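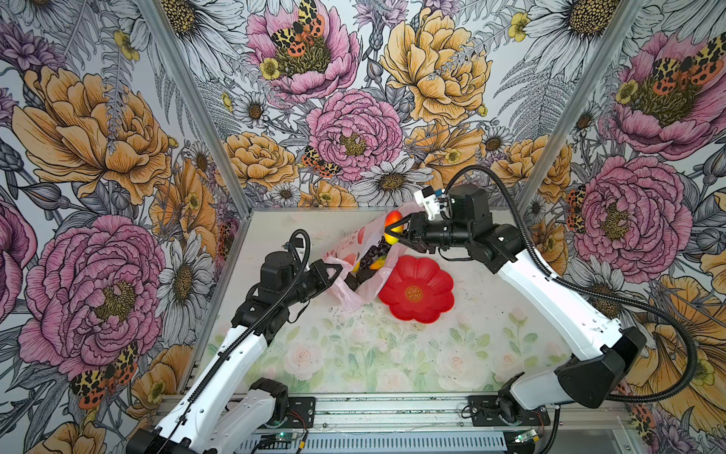

Llevo un par de años dándole vueltas a la misma pregunta: ¿cuándo podré llegar de la compra, soltar las bolsas en la encimera y desentenderme? Mi respuesta corta es que todavía falta, pero menos de lo que yo creía. Hoy os cuento cómo monto yo la prueba de la fruta, por si tenéis un par de brazos en el taller y os apetece repetirla. La tarea es la que haría cualquiera en su cocina: un brazo sujeta la bolsa de plástico, el otro coge la fruta con la pinza, y al lado espera un plato rojo con forma de flor. Parece una tontería, ¿verdad? Pues una bolsa blanda y arrugada es de lo peorcito que le podéis poner delante a una máquina.

Lo que hace falta

Dos brazos con pinza de dos dedos, una bolsa fina, un plato y fruta variada. Yo uso fruta de juguete para los primeros ensayos y de verdad cuando la cosa ya marcha (la primera semana aplasté tantas ciruelas que acabé haciendo mermelada). El programa con el que guío los brazos es Hornoren, pero vale cualquiera que os deje grabar movimientos y repetirlos.

Paso 1. Fijad la base

Antes de nada, comprobad los tornillos. Si un brazo baila un poquito en la base, en la punta de la pinza baila muchísimo. Después moved cada brazo a mano, despacio, y mirad que los cables no se enganchen en ningún codo.

Paso 2. Repartid los papeles

Una pinza agarra el plástico y no lo suelta; la otra entra y sale. Yo empecé al revés, con un solo brazo y la bolsa suelta encima de la mesa, y me pasé una tarde entera persiguiéndola — la bolsa se iba detrás de cada pieza que intentaba sacar. Con dos brazos la cosa cambia por completo.

Paso 3. Empezad por lo redondo

Manzanas y melocotones primero, que se dejan coger desde casi cualquier lado. Luego el mango, que es más largo y hay que pillarlo por la parte estrecha. Las uvas, para el final. Un racimo no tiene un sitio claro por donde cogerlo, y si apretáis demasiado ya sabéis lo que pasa.

Paso 4. Mirad desde la muñeca

La cámara de arriba va muy bien para situarse, pero en cuanto la pinza se acerca a la bolsa conviene tener otro punto de vista. Eso sí, el plástico tapa media imagen con una facilidad pasmosa, así que no os fieis de una sola cámara.
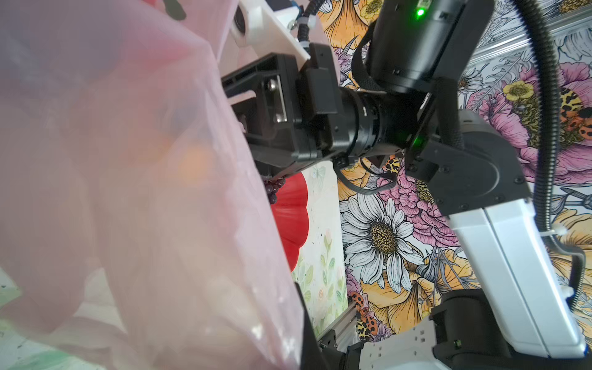
Las uvas junto al plato, con la bolsa en primer plano.

Paso 5. Repetid y apuntad

Aquí está lo aburrido. Yo hago tandas de 20 intentos y anoto en una libreta dónde falla cada uno: al abrir la bolsa, al agarrar o al soltar. Desde mayo llevo 984 intentos apuntados, y en las últimas tandas sale bien alrededor del 65 por ciento. ¡A mí me parece una barbaridad para una bolsa del súper! Claro que una persona lo hace sin mirar y hablando por teléfono.

¿Y entonces, sirven ya para casa?

Para vaciar la compra vosotros solos, seguís ganando de calle. Para una tarea fija, con la mesa siempre igual y alguien cerca, yo diría que empiezan a servir. Mi próxima prueba será con una bolsa de tela, que se aguanta mejor de pie. Si lo intentáis antes que yo, contadme en los comentarios qué pinza habéis usado y cómo os ha ido con las uvas.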